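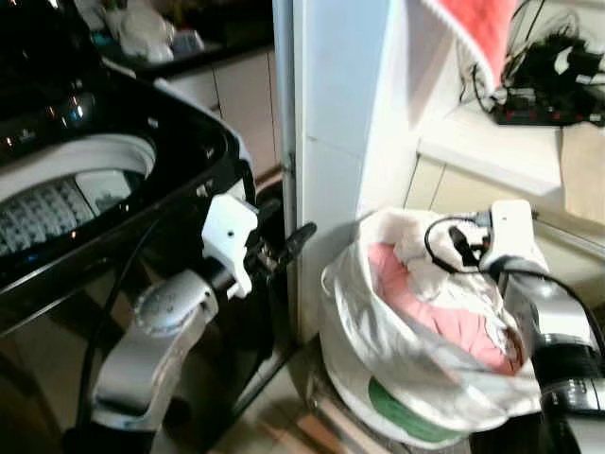

Top-loader with the drum open.

May 31, 2020

I finally played the Wultlow live record all the way through tonight. They are a string band out of Trondale, and they put it out in December. It has 20 songs, mostly fiddle tunes, and two waltzes I could do without. The mandolin is too loud on side one – side two is much better. My favorite is track 7, a slow one with only banjo and voice. I first heard them in 2000 at the grange hall, when they still had a piano. I plan to play it again tomorrow.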